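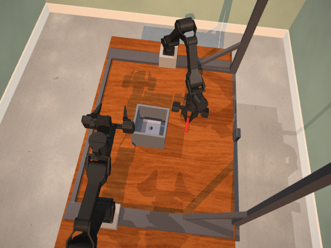 Ines Salgado
Writer of this blog, walker of old railroads

Sun 14 April

Walking the Drandonura line, end to end

I finally did the whole thing! All 19 miles of the old Drandonura railroad bed, from the river at Trirna up over the hill and down into Trovier, in one day, on my own two feet. I've walked pieces of it for years (mostly the flat pieces, I admit) and I always turned around at the tunnel and went home for lunch.

The first bus to Trirna was nearly empty and I was on the trail before the bakery opened, which was my one real planning mistake of the day. The path starts behind the feed store, where there's still a stretch of rail sunk in the gravel, and then it drops right down beside the river. I had it all to myself except for a heron and two very muddy dogs. The bloodroot was out everywhere on the bank, little white cups of it, and I must have stopped every few minutes to look. At that pace I'd have reached Trovier around midnight.

What I love about walking a railroad is how gentle it is. The trains couldn't handle steep hills, so somebody had to cut and fill and curve their way around every single one, and more than a century later your knees get the benefit. The whole climb to the summit is 654 feet and you barely feel it. You just look back at some point and the river is way down there, and you think, when did that happen?

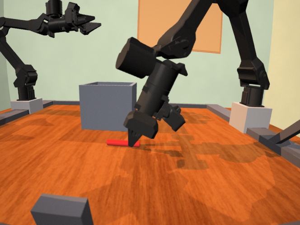
The tunnel and the trestle

Okay, the tunnel. It curves, so for a little while in the middle you can't see light at either end, and the air gets cold enough that I put my jacket back on. Bring a real flashlight. The walls are rough rock for most of the way and then suddenly brick, very neat brick, with small alcoves where the track crew could step in when a train came through. I stood in one and tried to imagine it and then walked on a bit faster than before.

You come out of the dark straight onto the trestle, and wow. It was rebuilt with new decking last October, so the boards are still pale, and the railings are high enough that even I was fine with it. I ate both of my sandwiches sitting at the far end with my boots off. I'd meant to save one.
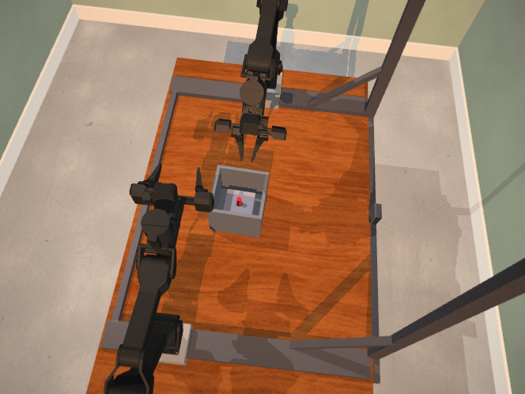

After lunch it's all downhill, through maples and then the backs of farms, and this was the part I'd never seen. There's an old station out there with its name board still up, too faded to read, and a crabapple growing through the platform. Someone had left a jar of daffodils on the windowsill. I've been thinking about that jar ever since.

The last two miles into Trovier are paved and a little dull, and my left heel had plenty to say about them. But the diner by the depot had rhubarb pie, and the bus back was 20 minutes late, so I had a second slice. Next time I'm going to start from the Trovier end and see the whole thing backwards.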